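August
By Melquiades Esquivel, Program Lead, Linen and Towel Reuse

Progress report to the Pretlow Fund: textile loss reduction at Bollgate and Pacheco

Period covered: second reporting period of the grant. The first report set out the baseline. This one covers the sorting trial, the revised wash formula, the repair bench and spending to date.

Summary of status

The sorting trial at the Bollgate laundry is complete. The repair bench is running at Bollgate and is delayed at the Pacheco site. The revised wash formula is in use at both. No change to the grant total is requested. One change to the schedule is requested and is described under Schedule.

Sorting trial

The trial tested whether soiled towels and bath mats could be graded before washing instead of after. Under the old procedure all pieces went through a full wash and dry cycle before inspection, and pieces that failed inspection had already used water, heat and labor. Under the trial procedure, staff made a first grade at intake and pulled obvious failures (tears longer than a hand, burns, set grease) into a separate cart.

A total of 3,129 pieces passed through intake during the trial. Of these, 104 were pulled at first grade. The pulled pieces were then washed anyway, as a check on the graders. Three of them passed final inspection and were returned to stock. The remainder went to repair or to rag cutting. We consider this error rate acceptable and will adopt intake grading as standard procedure at Bollgate.

The main difficulty was consistency between shifts. The evening shift graded more strictly than the day shift in the first weeks of the trial, mostly on edge fraying. A one-page grading sheet with fabric swatches attached was placed at both intake stations, and the two shifts came closer together after that. The swatches need replacing when they become dirty, and the shift leads now have a small supply.

Wash formula

The revised formula lowers the alkali dose in the break step and extends the second rinse. The purpose is to slow the loss of tensile strength in cotton pieces, which the baseline report identified as the largest single cause of early discard. Strength testing is done on strips cut from marked control pieces that travel with the regular loads. The next set of strips will be cut after 30 cycles. Until those results are available we cannot say whether the change has had the intended effect. Staff at Pacheco reported some graying in white bath mats early on. The water at Pacheco is harder than at Bollgate and the softener there was found to be set too low. It has been adjusted and the reports have stopped.

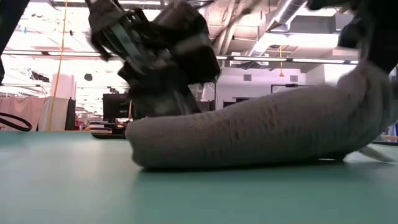
Handling between the dryer and the shelf received less attention in the original proposal than it should have. Pieces are stored either flat folded or rolled, and the choice affects both shelf space and how the fabric wears along its creases. Flat folding puts the crease in the same place every time, and on older pieces the baseline survey found thinning along that line. A roll spreads the bend over a longer section of cloth, although bulky or textured fabric does not sit evenly when rolled. The greyish-beige piece on the teal-green tabletop is typical of the shape problem, with a blunt, rounded left end, a body that thickens toward the right, and folds bunched up at that side. A stack of pieces with that profile leans and wastes the back third of a shelf. We have asked both sites to roll bath mats only, and to keep towels flat with the fold moved to thirds on alternate cycles. Compliance is good at Bollgate. It has not been checked at Pacheco.

Repair bench

The Bollgate bench has two sewing stations and handles hem repair, corner patching and downsizing of large pieces into hand towels. Downsizing has been more useful than expected in the proposal. A bath towel with one damaged end gives a sound hand towel with a single new hem, and the work takes less time than a corner patch. Patching of terry pieces will be dropped at the end of the period. The patches hold, but customers return them.

The Pacheco bench is delayed by electrical work. The room assigned to it does not have a suitable circuit for the steam press, and the building owner has agreed to install one. Machines and thread for the bench have been delivered and are in storage.

Tracking software

Piece tracking moved to Sostness in this period. Data entry at intake is faster than on paper. The discard codes supplied with the package did not match ours, so a custom list was built, and records entered before that list was in place have been recoded by hand. Reports by cause of discard are now available monthly. Reports by piece age are still unreliable, as many older pieces carry no date of issue.

Spending

Equipment spending is complete except for the Pacheco press connection. Labor is under budget because the Pacheco bench has not been staffed. We propose to carry this amount into the next period without moving it between budget lines.

Schedule

We request that the Pacheco repair bench milestone be moved to the next reporting period. All other milestones stand. The strength test results and the first full set of discard figures from Sostness will be included in the next report. A handling check at Pacheco, covering rolled mats and alternate folds, will be carried out before then.

Comments

R.T., Pacheco site: The softener setting drifted again after the filter change. We reset it the same morning. Please add it to the weekly checklist.

Linen desk: Can the grading sheet be made available in a larger print size? The swatches cover part of the text on ours.

M. Esquivel: Both noted. Larger sheet is being printed, with the swatches moved to the back.

Evening shift, Bollgate: We would like the rule on edge fraying to give a length, the same as the rule on tears.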